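Home | About Us | Our Work | Join | Contact

Filed under: Small Satellites, Who We Are

About Orico

We build small satellites, and we love it. Orico started in a rented garage bay with one thermal chamber, bought used, and a plan to fly a magnetometer no bigger than a deck of cards. That first satellite, Drumholm, went up as a secondary payload and sent home 131 days of clean data before its batteries gave out. We still have the first packet printed out and taped up by the coffee machine!

Asabe Etim and Morven Shearer founded the company after years of working on other people's spacecraft (Asabe in power systems, Morven in attitude control). They wanted a place where the person who designs a board also gets to test it, fix it and talk to it once it's in orbit. We still work that way today. 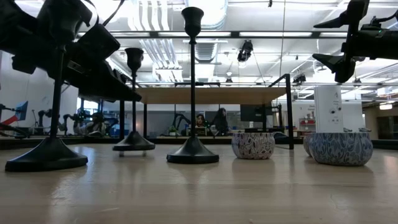
Our second mission, Winesis, is the one we get the most mail about. It studies how the upper atmosphere swells and thins as the Sun's activity changes, from an orbit 400 kilometers up. Shalini Nautiyal leads the science side and will happily talk about drag models for as long as you let her — bring a snack.

Annelies Camenzind runs our ground station, with six student operators who take turns on the overnight passes. Several of them had never held an antenna connector before they got here, and now they're the ones teaching us shortcuts.

Next up is Rajput, a pair of satellites that will fly 100 kilometers apart and measure the same patch of sky seconds after each other. Shakuntala Bisht is heading up integration, and vibration testing begins in April. We can't wait to hear them both check in.

Page updated Feb 4, 2020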